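손에 그리퍼 쥐고 일하는 사람의 근황

블로그 너무 오래 비워뒀죠. 3월에 팀 개편이 있을 예정이라 요즘 회사 분위기가 어수선한데, 그래도 한번은 쓰고 싶었던 이야기라 퇴근하고 맥주 한 캔 따놓고 앉았어요.

저는 Bevumar 포장팀에서 일한 지 꽤 됐습니다. 상자 접고, 넣고, 붙이고, 옮기고. 설명하면 한 줄인데 하루 종일 하면 손목이 먼저 퇴근하고 싶어 하는 그런 일이에요. 작년 가을에 회사가 Dirkix라는 이름의 자동화 프로젝트를 시작한다고 했을 때 솔직히 다들 표정이 굳었죠. 점심시간 내내 그 얘기만 했어요. 우진 씨는 이력서부터 고쳐야겠다고 했고(농담 반 진담 반), 저는 괜히 적금 만기일을 확인해 봤습니다 ㅋㅋ

그런데 제일 먼저 바뀐 게 제 출근 장소였어요. 작업장 대신 사무실 한쪽 테이블로 가서, 양손에 그리퍼를 하나씩 쥐고 평소 하던 동작을 하는 거예요. 로봇이 배울 자료를 사람이 손으로 만들어 주는 셈이죠. 처음엔 신났어요! 장갑 낀 손으로 젓가락질하는 느낌이랄까, 늘 하던 일인데 갑자기 신입이 된 기분. 근데 한 시간쯤 지나니까 어깨가 슬슬 올라가더라고요. 케이블도 은근히 신경 쓰이고요.

담당자인 헤만트 씨가 첫날 해준 말이 "빨리 하지 말고 평소처럼 하세요"였는데, 이게 진짜 어렵습니다. 평소에 내가 어떻게 하는지 생각해 본 적이 없거든요. 상자를 집기 전에 살짝 돌려서 모서리를 맞추는 버릇이 있다는 것도 이번에 알았어요. 아린 언니는 그걸 보더니 자기는 반대로 돌린다면서 둘이 한참 누가 맞는지 따졌고요. (결론 안 났음)

월급은 그대로고 수당이 조금 붙어요. 그건 좋은데, 남은 포장팀 사람들은 제 빈자리까지 나눠서 하고 있으니 마음이 편하진 않아요. 회의 때 이 얘기를 꺼냈더니 인원을 채워주겠다고는 했는데, 아직 소식이 없네요. 자동화한다고 사람이 덜 바빠지는 건 한참 나중 일인가 봐요.

제가 가르친 동작을 로봇이 다 익히면 저는 뭘 하게 될까, 이 생각은 솔직히 매일 합니다. 회사는 점검이나 교육 쪽으로 옮길 수 있다고 해요. 교육 신청서는 일단 냈어요. 손목만 생각하면 반가운 이야기인데, 작업장에서 라디오 틀어놓고 떠들던 시간은 좀 그리울 것 같아요.

양손에 하나씩 쥐면 이런 모습이에요. 파란 상자도 테이블에 같이 있고요.
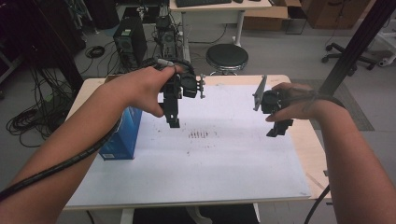
자주 물어보시는 것들

손 안 아프냐고 많이들 물어보시는데, 손보다는 팔뚝이 당겨요. 저는 중간중간 10분씩 쉬면서 스트레칭을 합니다.

기계 잘 몰라도 할 수 있냐는 댓글도 있었죠. 저 집에서 공유기도 동생이 설치해 줬어요. 켜고 끄는 순서만 외우면 나머지는 하던 일이라 괜찮습니다.

교육 결과 나오면 또 쓸게요. 혹시 비슷한 일 하시는 분 계시면 댓글 남겨주세요, 어깨 안 뭉치는 비법 좀 나눠요!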